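Thread on oil finishes for cutting boards and why most of the advice on the tin is incomplete. I refinish boards for a small kitchen supplier and keep notes. 1/14

Terms first. A drying oil (linseed, tung, walnut) reacts with oxygen and turns into a solid film in and on the wood. A non-drying oil (mineral oil) stays liquid for good. Both get sold as "board oil." Read the ingredients. 2/14

Mineral oil slows down water uptake but does not stop it. It also moves. Some goes deeper into the wood, some leaves with the dish soap. Hence the re-oiling every few weeks. If you like that routine, it is a perfectly good finish. 3/14

Drying oils need time. "Dry to the touch" and "cured" are two different states. A thin coat of tung oil can feel dry in two days and still be curing weeks later. Temperature, air flow and coat thickness all matter, thickness the most. 4/14

Heat-treated linseed oil sold as "boiled" is usually not boiled. Most of it contains metal driers. Some versions are fine once cured, some makers will not say what is in them. I use raw or polymerized oil with a full ingredient list and accept the longer wait. 5/14

Surface prep. I stop sanding at 220 on maple. I tried 300 on one batch at Nadja Ortner's request and the oil took up noticeably less, with a slicker surface and no gain after the first wash. End grain is the exception, there I go finer. 6/14

Raise the grain before the last sanding pass. Wipe with a damp cloth, let it dry fully, knock off the fuzz with light pressure. Skip it and the first customer with a wet sponge will do the job for you. Two rounds on maple, one on walnut. 7/14 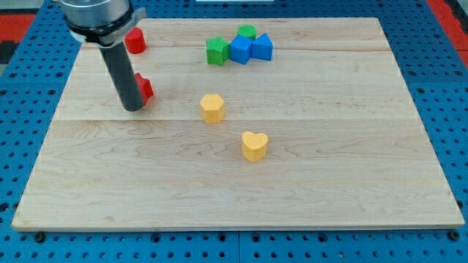 Maple, wavy grain and a few darker streaks.

Maple is closed-grain, so it takes less oil per coat than people expect. Thin coats, wiped off completely after 10 minutes. Anything left standing turns into a sticky skin, and the only cure for that is a scraper. Figured areas drink unevenly, so go back over dull patches before wiping. 8/14

Glue lines. Oil does not soak into cured glue, so a glue smear that was invisible on bare wood shows up as a pale blotch after the first coat. Wipe the raw board with alcohol under a low light and look for patches that stay lighter. Scrape those before you open the oil. 9/14

Coat both faces and all edges, same number of coats. A board finished on one side takes up moisture on the other and cups. Benedikt Hollenstein sent me one with a beautiful top and a bare underside. It rocked on the counter by 5 mm. Three weeks on stickers brought back half of that, and planing did the rest. 10/14

Product notes, all bought at retail. Pitton board oil: polymerized linseed, thick, goes on better if the tin has stood in warm water. Gorix: mineral oil plus beeswax, easy to apply, shows knife marks quickly. Rennie: tung and citrus solvent, strong smell for a week, best water resistance of the three. 11/14

I have not tested the Corkis paste long enough to say anything useful. It buffs well. Hannelore Baumgartner has had it on a bread board since May and reports no stickiness, but a bread board sees very little water, so I would not carry that over to a carving board. 12/14

My water check: a few drops on the surface, wait 10 minutes, wipe, look for a dark ring. Do it on the face and on the end grain. End grain nearly always fails first. If the face passes and the ends do not, put two more coats on the ends only and leave the face alone. 13/14

Rags. Linseed-soaked rags can heat up and catch fire when left in a heap. Lay them flat outdoors in a single layer until stiff, or put them under water in a metal can with a lid. This applies to tung and walnut oil as well – treat all drying oils the same way. 14/14

Addendum, two questions from the replies.

Roswitha Zürcher asks about olive oil. No. It does not cure, and it goes rancid in the wood. If you have already used it: hot water, dish soap, dry upright for several days, sand, start over. The smell may take more than one round.

Second question, can you put a drying oil over old mineral oil. Sometimes. The mineral oil dilutes the new coat near the surface and the cure slows down or stalls. Wash, let it stand a few weeks, sand back to clean wood and try a small area on the underside first. If it is still tacky after a week, stay with mineral oil on that board.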